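Bed sheet

A bed sheet is a flat or fitted piece of cloth laid over a mattress, either underneath the sleeper or between the sleeper and the blankets. It is one of the plainest objects in the house and one of the most used, for most of us spend close to a third of our lives with our cheek on one. The word comes down from an Old English term for a cloth or covering, and for a long time "sheet" could mean almost any broad piece of linen, including a shroud or the wrapping for a loaf of bread.

History

Linen was the usual cloth for sheets in much of Europe for many centuries. It was made from flax, which had to be grown, pulled, soaked, beaten and combed before anyone could spin it, and so a good pair of sheets was a serious possession. Household inventories and wills often list them one by one, and a daughter might be left "my second best pair" with as much care as a silver spoon. Poorer families made do with coarser stuff woven from the short fibers left over after combing, or slept straight on a straw-filled tick.

Cotton changed all this, though it took its time. As spinning and weaving moved into mills, cotton sheeting became cheap enough for ordinary people to own several sets, and by the later nineteenth century it was common in towns on both sides of the Atlantic. Early looms could not always weave a cloth wide enough for a double bed, so many older sheets have a seam running down the middle. When such a sheet grew thin in the center, the thrifty housekeeper would cut it in half lengthwise, join the outer edges together and hem the worn sides. This was known as turning a sheet sides to middle, and there are plenty of people still living who remember lying on the ridge it made.

The local history collection at Illden holds a household account book that mentions sheets on nearly every page. Faith Mugo, who transcribed it, found that the family marked each pair with a number in red cross-stitch so that they could be used in strict turn, and that pair 10 was kept back for visitors and hardly ever came out of the press.
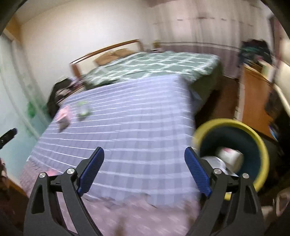
Fibers and weaves

Most sheets sold today are cotton, polyester or a blend of the two. Cotton takes up moisture and feels cool, while polyester dries quickly and resists creasing. Linen has kept a loyal following in warm places, and it grows softer over years of washing in a way that its owners like to talk about at length. Flannel, a cotton cloth brushed to raise a soft nap, is the great comfort of cold bedrooms, and children in particular seem to love it.

The weave matters as much as the fiber. Percale is a plain weave, one thread over and one under, and gives a crisp, matte sheet. Sateen lets several threads float over the surface before they dip under, so it feels smoother and has a slight shine, but it is a little more likely to snag. Jersey is knitted and stretches like a T-shirt.

Thread count is the number of threads in a square inch of cloth, lengthwise and crosswise added together. It is a fair guide up to a point, but makers sometimes count every ply of a twisted yarn separately, and the figure on the package can climb to heights that have little to do with comfort.

Fitted and flat sheets

The flat sheet is simply a hemmed rectangle, tucked in by hand. The fitted sheet, with its gathered or elastic corners, spread widely in the second half of the twentieth century and did away with a good deal of tucking, at the price of being a nuisance to fold. Modern mattresses are often deeper than older ones, and pocket depth is worth checking before buying.

Care

Sheets are commonly washed every week or two. Warm water suits most cotton, and a cooler wash helps colors last. Line drying in the sun brightens white cloth and leaves a fresh smell that no bottle has quite managed to copy. Worn sheets make excellent dust cloths, paint covers and quilt backings.

See also: Blanket; Duvet; Mattress; Pillowcase; Quilt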